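**Two arms, one table, foam cubes: sorting build, week whatever**

**sindness_urs** wrote:

Picking this up from the old thread, which got locked after the argument about cable ties.

Both arms are bolted down and homing correctly. Job for now is dumb on purpose: cubes go in the bins, left arm fills one, right arm fills the other. Out of 147 tries I got over 100 clean drops. The rest were grabs at thin air or, in one case, the mat. 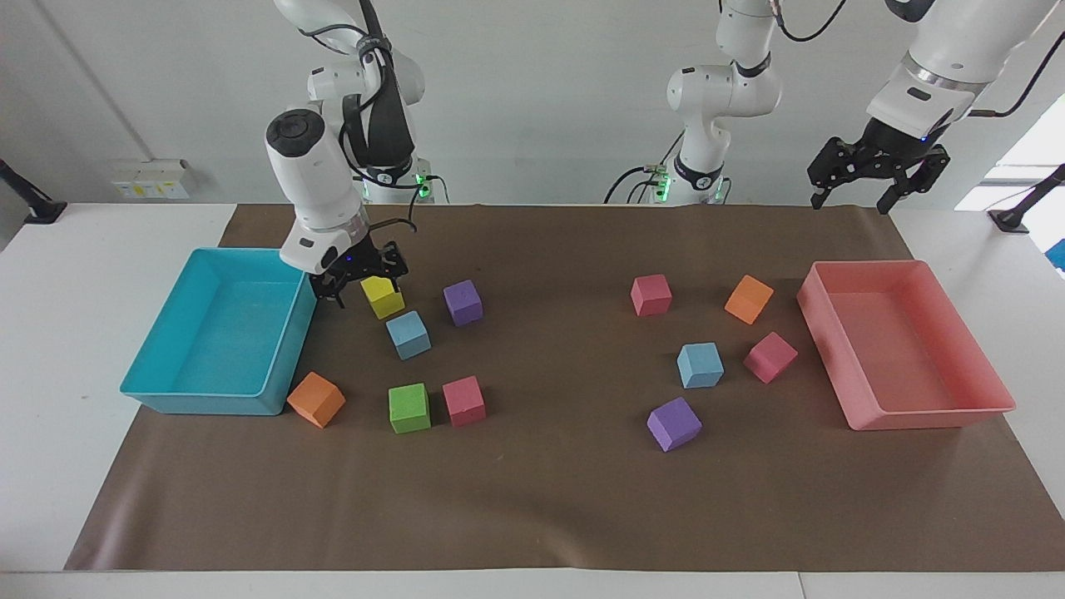 Grip force is my current headache. I have it turned down to 8 on the Arwood controller, and at anything higher the foam squashes and then springs out sideways when the fingers open. The mat is plain brown paper, which already has wrinkles in it, and I suspect a cube sitting on a wrinkle reads a hair taller than the same cube on a flat spot. Anyone tried foam with parallel fingers and lived?

Urs Riedl
(still owes the shop a vise)

---

**kakby** wrote:

Ditch the paper. Rubber mat, done. Your cubes are skating when the fingers touch them and you're blaming the software.

---

**bianka_s** wrote:

Disagree with Kakby, as is tradition. I ran a rubber mat all through June and the fingertips stuck to it every time they went a little low. Paper slides, and sliding is forgiving. Tape the edges down and move on with your life.

I'd worry more about the tilted cubes. There's an orange one sitting crooked off the corner of the cyan bin, and another leaning around next to the pink bin. Are you rotating the wrist to match, or coming straight down and hoping?

Bianka

---

**sindness_urs** wrote:

Coming straight down and hoping. It's a mature technique.

---

**ammann** wrote:

Rotate the wrist. Took me 9 evenings to get it right, eight of which were a minus sign.

---

**kakby** wrote:

Rubber mat.

---

**bianka_s** wrote:

Kakby, you glued your rubber mat to the bench and then sold the bench.

Urs, send me your pick routine and I'll look at the wrist angle. Leave the force at 8 until then, one change at a time.

---

**sindness_urs** wrote:

Sent. Taping the paper tonight. Kakby, how much did you get for the bench?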